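Visit Report: Home Recording Program, Indorthorpe
Prepared by Shayne Halliday for the Astutach review group

The visit took place on a Tuesday in June. Its purpose was to see how Astutach gathers handling examples in private homes, and to judge whether the same arrangement could be used in the second phase of the Dolen project. Godfrey Mohamedi, who supervises the Indorthorpe sites, accompanied the visitor throughout the day.
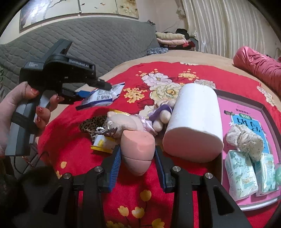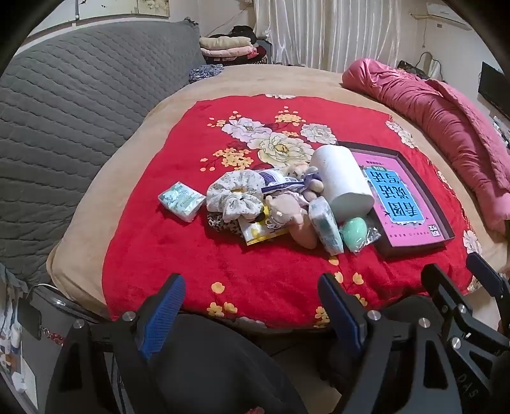
Household sorting was selected for Dolen after the first phase, in which all recording was carried out at benches in the Weidemann building. The examples gathered there were clean and consistent, but a policy trained on them performed poorly as soon as the work surface changed. The home program was set up to correct this. Operators work on beds, sofas and kitchen counters, with articles that belong in such places. A printed cover, in this case red with large peonies, is considered a useful surface for the purpose. The pattern gives the model a great deal of color and edge that has nothing to do with the object to be picked up, and the model must learn to disregard it. Mr. Mohamedi stated that plain bedding is now limited to a small share of the sessions.

Organization of the sites

There are 4 homes in the Indorthorpe group at present. Each is visited under a written agreement with the household, which names the rooms that may be used and the hours of work. Bedrooms are used only with separate consent. The household may withdraw a room at any time, and one had done so in the week before the visit, for reasons unconnected with the program.

Operators travel to the site with their equipment and a short task card. The card states the type of activity (sorting, gathering, packing or clearing), the number of episodes requested and any restrictions on the articles. It does not state the order in which articles are to be picked up. The program office dropped that instruction after finding that operators who followed a fixed order began to move in the same way each time.

The practice of using hand-held grippers in place of a remotely controlled arm was discussed at some length. The main advantage is speed. An operator can carry the grippers up a flight of stairs and begin work within minutes, and an ordinary bedroom needs no alteration. The main cost is that a person can reach and twist in ways that the target arm cannot. Episodes are therefore checked against the reach of the arm before they are accepted, and those that fall outside it are set aside.

Choice of articles

Articles are chosen so that a single session calls for several kinds of grasp. Soft toys and scrunchies give way under the pads and may be taken from almost any side. A box or a tray must be approached at an edge. Tissue packs and foil packets slide easily and are often lost if the jaws close too early. A roll of paper is light but wide, and the operator has to decide where to take hold of it.

Small makeup sponges have been a particular interest. They are inexpensive, they recover their form, and their rounded surface leaves little margin for a poorly centered grasp. The policy from the first phase tended to close the jaws above the widest part of such an object, with the result that it was pushed out of the grip. Mr. Mohamedi has asked for more episodes in which the sponge is picked up from among other articles, and fewer in which it lies by itself.

Articles made of glass, medicines and anything bearing a personal name or address are excluded. Operators are expected to remove papers of this kind from the working area before recording begins. The visitor raised the question of backgrounds, as a wide lens takes in a good part of the room. The present rule is that family photographs and screens in use are covered or turned away, and that any person who is not operating a gripper leaves the room or agrees in writing to appear. The visitor recommends that the rule be printed on the task card. It is now found only in the operator handbook, on a page that is easy to miss.

Review of recordings

The afternoon was spent at the program office, where recordings are examined before they are passed to the training group. The most recent batch held 218 episodes, of which 152 had been accepted. The visitor asked to see a selection of those refused. Several had been refused because the operator hesitated for a long period above the articles. Others showed the jaws touching a second object before reaching the intended one. In a smaller number, the position record had been lost for a moment when the gripper was turned sharply.

There was some difference of opinion on the second group. The reviewers treat contact with a neighboring object as a fault. The training group at Weidemann would like to keep a portion of these episodes, provided that the operator recovers and completes the pick, on the ground that a robot working on a crowded surface will meet the same situation. No decision was reached. Mr. Mohamedi undertook to have the refused episodes labeled by cause – at present they are stored together – so that the training group can draw on them later if it wishes.

The written labels attached to the episodes were also examined. These are entered by the operator at the end of a session and vary a good deal in detail. One operator had written "tidy bed" for an entire series. Another had named each article and the place to which it was moved. The second style is clearly of more use, though it lengthens the session, and the program office is considering whether labels should be written by a separate person who works from the recording.

Points for action

The home arrangement is suitable for the second phase of Dolen, subject to the matters raised in this report. The visitor asks that the program office send a revised task card to the review group, together with a draft standard for labels. The training group should state in writing which kinds of imperfect episode it is prepared to accept.

The visitor further asks that bed coverings and other work surfaces be recorded as part of the session notes. Reviewers can at present find this information only by opening the recordings one at a time, and the training group has no ready means of checking how varied the surfaces in a given batch are.

A second visit to Indorthorpe will be arranged once the revised card is in use. The office has offered to schedule it for a morning when a kitchen session is planned.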